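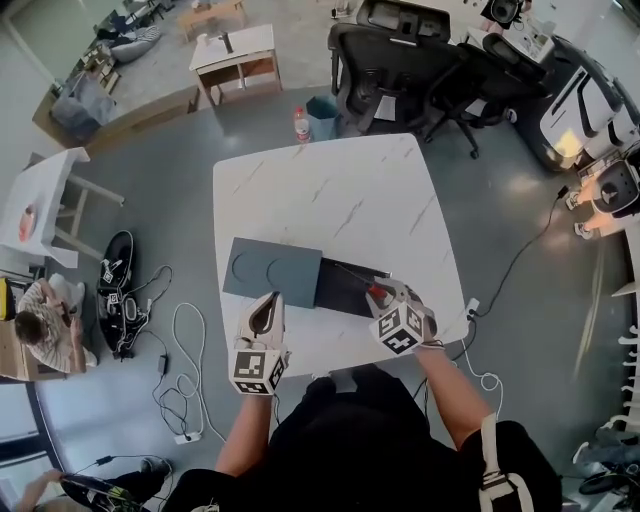

A red-handled tool on the tray, next to the teal panel.

Imre Medve makes mashups and bootleg edits under the name Coner, and for the past two years most of them have been built at drum and bass tempo from vocals recorded much slower. His latest set, Plaretti, went up in March 2021 and contains 14 tracks. We spoke mainly about how he prepares a vocal before it goes anywhere near the instrumental.

"The first job is to find the real tempo," he says. "People trust the number the software gives them. If the vocal was sung to a live drummer, that number is an average, and an average is wrong in most bars."

He maps the original full mix first, placing a marker on every downbeat by hand, and then lays the acapella over the mapped mix until the two line up. Only then does he transfer the markers to the vocal. A four-minute song takes him an evening. He does not use automatic warping past the first pass, and he turns off any setting that moves transients to the grid.

A vocal at 87 beats per minute sits at half time over a 174 instrumental and needs no stretching. Anything between 84 and 90 he will stretch. Outside that range he usually looks for a different instrumental. "At 95 down to 87 you start to hear it on the long vowels. There's a flutter. You can hide it with reverb, but then you have a track with too much reverb."

The opening track, Vuno, was the exception. The vocal came in at 98, and he cut it into phrases, leaving each phrase at close to its original speed and changing the gaps between them. The project file ended up with 589 edits. He says he would not do it that way again, mostly on account of the breaths, which had to be moved separately and crossfaded one at a time.

Key comes second. Medve checks both parts at the keyboard and writes down the notes of the chorus melody, then compares them with the bass line. Key detection gets him close, he says, but often reports the relative major for a minor track, and it takes no account of tuning. One older vocal on Plaretti was 35 cents sharp of concert pitch, which he puts down to a tape transfer. He retuned the instrumental to meet it and left the voice alone. "Drums don't care. Bass doesn't care much. A voice cares."

He limits himself to two semitones in either direction on a lead vocal, with formant correction on for anything over one.
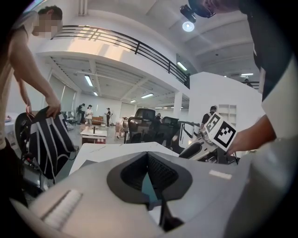

How does he deal with leftover drums in an extracted vocal?

He filters everything under 120 hertz, then uses a narrow dynamic cut between 2 and 5 kilohertz, set to act only when the snare comes through.

Official acapellas are still his first choice. When he has to extract a vocal with separation software, he runs the song through two different models and compares the results phrase by phrase, since one tends to keep the consonants and the other has a cleaner tail. The final vocal on Lại, the longest piece in the set, switches between the two in nearly every line.

Arrangement gets less of his time. He keeps the instrumental's first drop where it is and fits the verses around it - if a chorus has to lose four bars, it loses them. Intros are 32 bars of drums so that other DJs can mix in.

The set had been played roughly 3,000 times when we talked. Medve had already found a mistake in it, a doubled kick at the join between the sixth and seventh tracks, and was deciding whether to upload a corrected file. Doing so would reset the comments. He has another batch of vocals mapped and expects to have them finished by August.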